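Boltetier Dog Training Club
Minutes of the August members' meeting, Jodov Hall, 7 pm

Apologies were received from two members. The minutes of the last meeting were agreed with one correction: the puppy class runs for seven weeks, not six.

1. Membership
The club now has 237 paid-up members. Renewal forms have gone out and should be handed in at the desk before class. Members with more than one dog need only fill in one form.

2. Recall classes
The beginners' recall class is full. It was agreed to open a second class on Wednesday evenings for dogs over six months old. Long lines must be clipped to a harness and not to a collar. Retractable leads are not allowed in the hall or on the field.

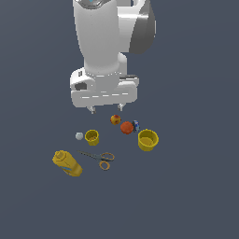 Can a dog that has missed the puppy class join recall?
Any dog over six months may join, so long as it is vaccinated and can settle on a lead near other dogs. The trainer will see new dogs for ten minutes before their first session.

3. Field hire
The Zaidi field is booked until the end of the season. The gate by the stile does not latch properly and should be tied after use. Members asked for a second water tap. The landowner will be approached, and the matter comes back to the next meeting.

4. Accounts
The balance stands at £844 after payment of the hall hire. A quote from Privelus for four new agility jumps was looked at. It was thought high, and a second quote will be sought. The old weave poles are to be kept for the juniors.

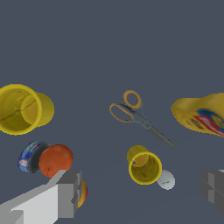

The tunnel also needs attention, as the stitching has gone at one end. It will be taken out of use until it has been mended. Sandbags are to be put back in the store after each session.

5. Any other business
Owners are reminded to bring small, soft treats, as crumbs from hard biscuits distract the next dog. Bitches in season should stay at home, and the missed weeks can be made up in the following course.

The meeting closed at 8.25 pm.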